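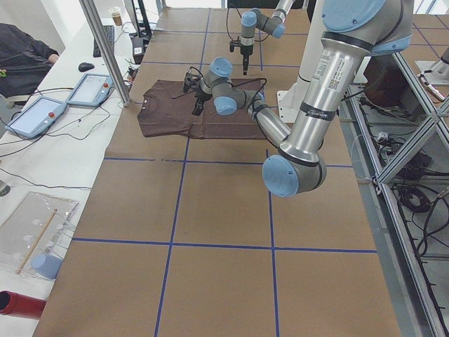
The Closet Swap Is Back, and We Need Your Hangers

Well, friends, it's that time again. The days are getting short, the radiators in the hall have started their knocking, and the back room is slowly filling up with other people's sweaters. The winter clothing swap will be on a Tuesday this year instead of the weekend, from four in the afternoon until eight at night, so that those of you who work Saturdays (you have told us about this many times, and you were right) can finally come and have a proper look around.

For anyone new to the neighborhood, the swap is very simple. You bring clean clothes you no longer wear, you hand them over at the door, and then you go in and take what you like. We don't give out tickets or points anymore. We tried that two years ago and spent the whole evening arguing over whether a winter coat was worth three blouses or four, and I still think about that coat. Take what you'll wear, leave what you won't, and please don't feel shy if you come with an empty bag. Some people bring and some people take, and over the years it seems to even out.

Last winter we put out 1,000 pieces of clothing and 370 of them were children's things, which were gone before five o'clock. So if you have little ones who have shot up since the summer, please dig through those drawers! Snow pants above all. We never have enough snow pants, and we always have far too many bathrobes. I don't know where the bathrobes come from. They are lovely bathrobes, and if you've been wanting one, this is your chance.

A few things about dropping off. You can leave bags at the side door on Zodcombe Street any morning before the swap, between nine and noon. Everything should be washed and dry. T-shirts and other light tops travel best folded flat, sleeves tucked behind, with the sizes together if you have the patience for it. Pair your shoes by tying the laces or putting a rubber band around them. We had a single brown boot on the shelf until spring, and I would so love to see it find its partner, so do check under your beds.

We can't take underwear, pillows, or anything with a broken zipper, unless you're leaving it for the mending table, in which case pin a note to it saying what's wrong. A small tear or a missing button is no trouble at all.

Which brings me to the mending table! Eyerusalem Degefa is coming back with both of her sewing machines and the big tin of buttons, and she has offered to teach anybody who wants to learn how to take up a hem by hand. She showed me last year and I have since hemmed four pairs of pants and one set of curtains, with mixed results on the curtains. If you would like a spot, put your name on the sheet by the kitchen door, as she can only manage a handful of people at a time. Bring the thing you want to fix and thread in a color that matches, if you have it. There will be black, white and navy to borrow.

Now, the hangers. We have racks (thank you to the Nigatu family for lending theirs again) but we are short 25 sturdy hangers for coats. The thin wire kind bend under anything heavier than a shirt, and by seven o'clock half the coats were on the floor last time. Wooden or thick plastic would be wonderful. Write your name on them with a bit of tape if you want them back, and we will do our very best.

There'll be soup from Bulo's, lentil and a chicken one, along with bread and whatever cakes turn up. Last year seven cakes turned up and five were lemon, so if you were thinking of lemon, perhaps think of ginger — or make the lemon anyway, they were all eaten. Coffee is free and so is the soup, with a jar out for the heating bill if you feel like it.

Whatever is left at eight gets bagged up and goes on the van to Vatby the next morning, where the shelter sorts it for their own shelves. We could use two or three strong people to help carry from half past seven. If that's you, just come and find me by the coats. Park behind the library, please, and leave the front spaces for people unloading.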